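The tomato incident

I've been putting off writing this one up, mostly because it makes me look daft, but Poppy Penrose has now asked twice, so here goes.

Some of you know I've been doing table work with the hand-held grippers since January. You squeeze the handle, the fingers close, you pick a thing up and put it down again, and then you do it all over. It's a bit like being eight and let loose on one of those arcade claw machines, except that you win every time and the prize is a lemon.

Well, nearly every time. We were 20 goes into a fruit session when the right-hand one stopped letting go properly. I'd release the handle and the fingers would hang on for a moment, then spring open with a snap. I noticed it on the lemon and thought nothing of it (lemons can look after themselves). Then I did the tomato. It hung on, I gave the handle a little shake – yes, I know – and off went the fingers and off went the tomato. Garnet Melnyk found it in his shoe the next morning!

The worse bit was my thumb. I'd put it between the fingers to see what was sticking, without putting the thing down first, and of course that's when it decided to close. No blood, but a lovely purple nail, and a long phone call with Lise Desjardins, who does our safety notes and was very calm at me.

The cause was a grain of something hard in the slide, roughly the size of a peppercorn. Garnet brushed it out in 2 minutes. I'd been working round it for most of the evening.

Same sort of job, fruit on the plate and grippers over it:
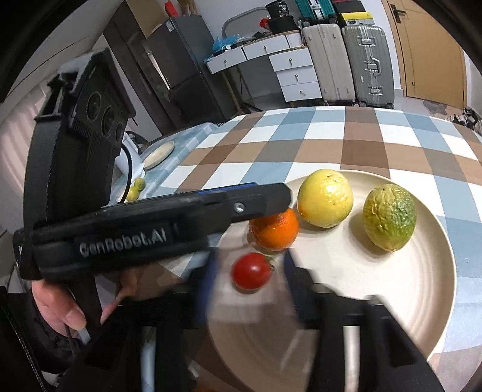
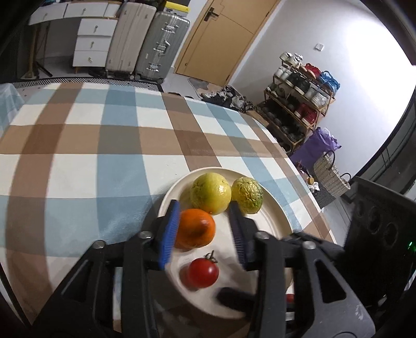 So I've got new habits. I open and close each gripper a few times before I start, listening for that snap, and if I hear it I stop. Fingers stay out unless the thing is flat on the table. Lise wants it written on a card and taped up by the light switch, and I've promised to do it before she's next over. The nail is growing out nicely, thanks for asking.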